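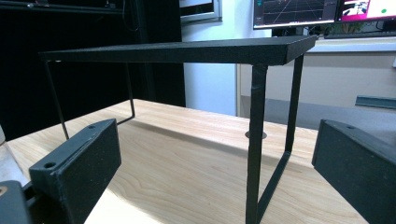 Oktober, vormittags — Werkstattbuch, Eintrag von der Leimbank

Knochenleim, dritter Anlauf. Die Perlen von Zastach über Nacht quellen lassen, kalt, knapp mit Wasser bedeckt. Heute früh sahen sie aus wie ein Nachtisch, den man höflich ablehnt. Im Wasserbad langsam auf Temperatur gebracht. Beim letzten Mal hatte ich gelesen statt gerührt, der Topf kam auf 118 Grad, und der Geruch hing noch im Mantel, als der Leim längst im Ausguss war. Das Thermometer hängt jetzt im Topf und bleibt da.

Zugproben an Buche, Hirnholz auf Längsholz, 12 Stück. Mischung wie im Clonow-Heft angegeben, dazu eine Reihe mit etwas mehr Wasser. Die dünnere zieht besser ein und lässt mir mehr offene Zeit, was bei meinem Tempo kein Luxus ist. Die dickere war schon geliert, bevor ich die Zwinge gefunden hatte. Die Zwinge lag unter dem Clonow-Heft.

Nach nearly — nein, deutsch schreiben, das kommt vom Rissanen-Datenblatt, das es nur auf Englisch gibt. Also: nach fast 26 Stunden Presszeit ausgespannt. Bei den dünnen Proben riss überall das Holz, bei den dicken zweimal die Fuge, glatt und glänzend wie Bonbonpapier. Kalte Fuge, eindeutig. Nächstes Mal die Hölzer vorwärmen. Steht übrigens auch auf Seite 6 im Heft, mit Bleistift unterstrichen, in meiner Handschrift.

Zum Stuhl aus Cundeck: hintere Zarge erst verleimen, wenn die Proben mit vorgewärmtem Holz durch sind. Der alte Leim in den Zapfenlöchern löst sich mit warmem Wasser und Geduld, von beidem ist nur eins vorrätig. Keinen Weißleim dazwischenschmieren! Wer das vor mir gemacht hat, soll beim nächsten Sitzen bitte an mich denken.

Offen: Leimrest einfrieren oder wegwerfen? Im Kühlschrank steht schon ein Glas ohne Etikett. Ich öffne es nicht.

Zuletzt im Werkstattbuch
Schellack, zu dick angesetzt
Ziehklinge: Grat, zweiter Versuch
Stuhl aus Cundeck, Zustand bei Ankunft
Wasserbad entkalken

Diese Website verwendet Cookies. Mit der weiteren Nutzung stimmen Sie dem zu. Einstellungen | Akzeptieren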